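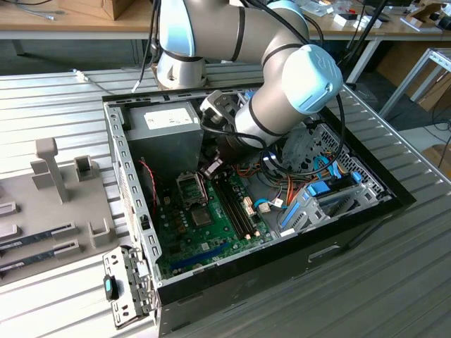
Bench 7, Dollatcombe repair hall. Both memory slots open.

The Board of Tekham required a finding by September: could the arm be entrusted with shop-floor work? Leonardo Testa, Examiner, was given 60 minutes and one form.

He recorded the first module as seated at minute 14. The second went in crooked, was withdrawn, and was tried again — without complaint, he noted, though the form had no line for this.

Under "Fit for duty" he wrote: "Memory, yes. Sweeping, not yet." He signed it and went to find the broom.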